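Cable mess on my desk, what would you do?

hegazy_fan80
May 3, 2019
Finally tackling the desk! I plug in with the laptop shut now and it's so much easier — one hand flat on the lid, the other on the USB plug. Black cables all over the back still, power strip on the left.
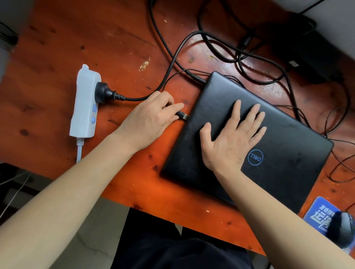 Replies (4)

skason_sam
Love that old scuffed desk! Get the power brick off the top and under it. I did mine in February and gained so much room.

Brevetti18
Disagree, Sam. Mine hung underneath and kept tugging the charger out. I'd leave it up there and coil the cords with 2 velcro ties.

skason_sam
Did you screw down a tray, though? Mine hasn't budged!

hegazy_fan80
Ooh, velcro first, then a tray. I'm excited to do this tonight!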